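Up before six again. Rain until nine, then gray. I walked down to Curwood for bread and the good mustard and came back the long way, past the mill, with my left knee complaining from the bridge on. Bread is up 35 cents since spring.

The dividing is nearly finished. I did the last of the irises on the slope this morning, which makes 70 fans replanted since the start of September. The old clumps were so tight I had to cut them apart with the bread saw. I threw out anything soft and dusted the rest. The labels are a mess. Half of the pencil has washed off, so next June I'll have to wait for flowers to know what went where. The pale yellow ones by the steps I am sure of, and the brown ones that came from Lai. The others could be anything.

The ground up there is worse than I remembered. Four inches of decent soil and then clay with stones in it. I used up two bags of the Brirkix grit and could have used two more. I'll order it with the bulbs.
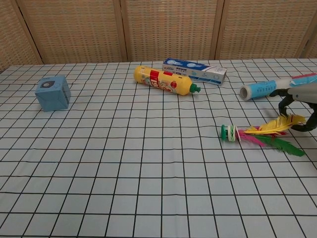
Lunch was soup from the freezer, marked leek but mostly potato. Then I sat down with the water bill, which I had been putting off. It says 1,418 gallons for the month. That seems high for one person, even with the hose going on the new plants. I checked the toilet with food coloring in the tank and left it for half an hour, and the bowl stayed clear. I tightened the outside tap, which drips if you look at it wrong. I'll read the meter tonight before bed and again first thing and see if it moves.

Called the Solen ferry office about the winter timetable. They're dropping the early boat after this month, so if I want the plant sale I'll have to go over the night before or miss the first hour, when everything worth having goes. I haven't decided. The guesthouse by the landing was damp last year and the breakfast was poor.

Around four the sun came out and I went back up the slope to water in. Found a toad under the board by the compost and put the board back. The dahlias are still going, the dark red better than the orange. One stem had snapped in the wind, so I brought it in and stood it in a jar by the sink.

Supper was eggs and the new bread. Read two chapters of the canal book, which is slow going in the part about the lawsuits. Knee is better with the heat pad on it. Tomorrow the shed gutter, if it stays dry, and I need to find where I put the short ladder.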